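How I Put Together a Naloxone Kit for My Car
2023-02-18

I went to a free overdose response class at the Pilside library, came home with a box of nasal spray, and then let it sit in a kitchen drawer for weeks. Not much use there! So I finally made a proper kit, and it took me 23 minutes, including hunting for scissors.

What you need:

A small zip pouch, bright if you can get it (mine is orange)
One box of naloxone nasal spray, which usually holds 2 doses
A pair of disposable gloves
A face shield for rescue breaths
An index card and a pen

Step 1. Get the spray. Ask at a pharmacy or call your county health department. Ours gives it out free at the Ravero Street office, and they didn't ask me for anything except a zip code.

Step 2. Check the date on the box and write it on the card in big numbers. I also put a reminder in my phone for May, when I'll look the whole kit over again.

Step 3. Write the steps on the other side of the card. Mine says: shout and shake, call 911, tilt the head back, spray in one nostril, give rescue breaths if you know how, second dose in the other nostril after 2 to 3 minutes if there's no response, roll them on their side, stay. You think you'll remember all that - I wouldn't bet on it.

Step 4. Leave the sprays sealed. Don't test one, they only hold a single dose and there's no priming.

Step 5. Pick a spot. Cars get very hot and very cold, so I carry the pouch in my bag and take it inside with me when I park.

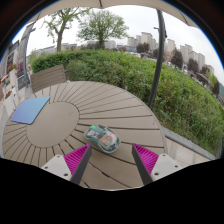

Step 6. Tell people you have it. My family knows, and so does everyone in my carpool. A kit that only I can find is half a kit, so I wrote NALOXONE across the pouch in black marker.

If you ever use a dose, replace it as soon as you can. And take a class if one comes up near you, even a short one. I learned a lot more from practicing on the dummy than I did from the leaflet (which is still in the drawer).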